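Swapping the telly for a puzzle (a slightly muddled update)

Right, so I promised myself I'd write this before the kettle boiled and that was Saturday, so you can see how well things are going.

We've given up evening telly for December. Well, mostly. Musyoka still gets his football and I'm not a monster. But the rest of the time we've got a jigsaw on the go, and I've become completely hooked, to the point where I burnt a pan of lentils last week looking for a bit of hedge!

It started when Kanini Simiyu from my old work was clearing her loft in Zadusthorpe and asked if I wanted any puzzles. I said yes thinking she meant one or two. There were two carrier bags. Most are 1,000 pieces, a harbour, a sweet shop, lots of cottages (so many cottages), and one small one with only 96 which I did in my dressing gown and felt very clever about.

The harbour nearly finished us off. I'd always been an edges-first person, as was my mum, but Musyoka just picks a colour and wades in, and I've had to admit his way is quicker when half the picture is sky. We've settled on me doing the edges while he does boats, and we don't comment on each other's methods after nine o'clock.

Things I've learned so far: a big sheet of stiff card is worth its weight in gold, because you can slide the whole lot off the table when people come for tea. Muffin tins are brilliant for sorting. Daylight beats every lamp we own, so I do my blues in the morning and leave the reds for night. And never lend a puzzle to Imani without checking she's finished with it, as I'm still waiting on the lighthouse one from Easter, Imani, if you're reading! 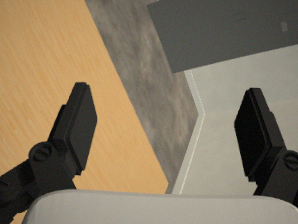
Black fingers, pale grey gripper, computer-made picture.

Next up is the sweet shop. I've already tipped it out and turned everything face up, which took 90 minutes and most of a packet of ginger nuts. The jars all look the same to me but Musyoka reckons the labels will give it away. We'll see.

If anybody near Grestow wants a cottage or three, shout. I can drop them round, and I'll happily swap for anything with animals in it. No more sky though, please.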